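Chapter 7
Putting Things Away

Can a machine tidy a bench yet?
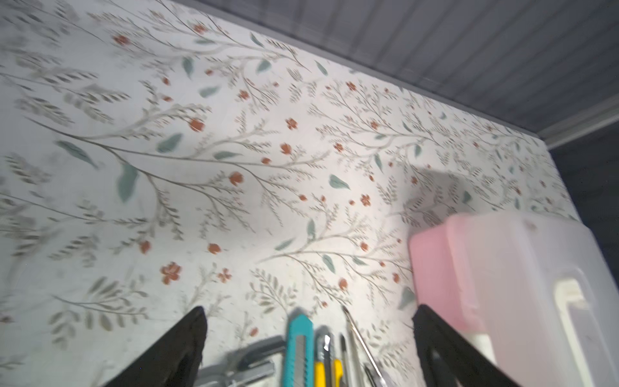

Ask a roomful of first-year students which chore they would hand over to a machine, and most of them will say the dishes or the laundry. Ask people who run a workshop and you get a different answer, usually with some heat in it. They want somebody, or something, to put the knives back.

Tidying has a poor reputation as a subject for study. It looks like what you do once the real work is finished. Yet it has defeated some very well-funded laboratories, and it continues to defeat most teenagers, which ought to make us suspect that more is going on than meets the eye. In this chapter we look at what a machine must be able to do before it can clear a work surface to the satisfaction of the person who has to use it next morning.

We begin with a modest case. Gunnel Forsberg ran a small trial at Nostley, a craft and repair workshop, over one August. The task was to pick up hand tools from a bench and return them to where they lived. There were 594 attempts. Forsberg sorted the results under two headings, "away" and "not away", and resisted all requests for a third heading called "nearly". Her notes are worth reading for their patience alone. A pen, she wrote, is an easy thing to pick up and a hard thing to pick up the right way round.

Her colleague Eskil Midtbø had expected the trouble to come from weight. A heavy tool would slip, he reasoned, and a light one would not. He was wrong, and was decent enough to leave his prediction in the report. Weight hardly mattered. The trouble came from company. A utility knife lying by itself on a clear surface is a problem that can be set as homework. The same knife lying against another knife, with a pen leaning in and something thin and metallic underneath, is a problem that can be set as a doctoral thesis. The machine has to decide where one object stops and the next begins, then get two fingers into a gap that may not be as wide as the fingers are.

People solve this by cheating. We nudge. We sweep the whole lot toward us with the side of a hand, pick out what we want and apologise to the rest. Watch yourself clear a desk some time and count how few of your movements are proper grasps. A good deal of recent work, which we take up in section 7.3, amounts to teaching machines the same bad manners.

Then there is the surface. Engineers are fond of plain grey benches. Households are fond of flowers. A printed leaf has an outline and a colour of its own, just as a tool does, and a vision system has to learn that one of them can be lifted and the other can't. Shadows add to the confusion, and so does translucent plastic, whose look depends a good deal on the light coming through it. Bernadette Tierney, who taught the workshop course at Hirnwood for many years, used to tell her students that a robot which works on a plain bench has passed the theory part of its driving test.

Finally, and most awkwardly, there is the question of what "away" means. The Nostley staff were asked where the knives belonged. Two of them gave 2 different answers, both with complete confidence, and the discussion carried on past lunch. No amount of clever gripping will settle a matter like that. Section 7.5 deals with how a machine might learn a household's preferences, and with what it should do when the household hasn't got any.

So, can it be done yet? Slowly, on some benches, with somebody nearby - that is the fair answer at the time of writing. Readers hoping for a firmer one may turn to the Ferri case study at the end of the chapter, where they will find the same answer with more graphs.

Before you read on

Choose a drawer or bench at home and clear it using only your thumb and one finger of one hand. Keep a note of every time you push, slide or tip an object before lifting it. Bring your notes to class, where we will use them in section 7.1.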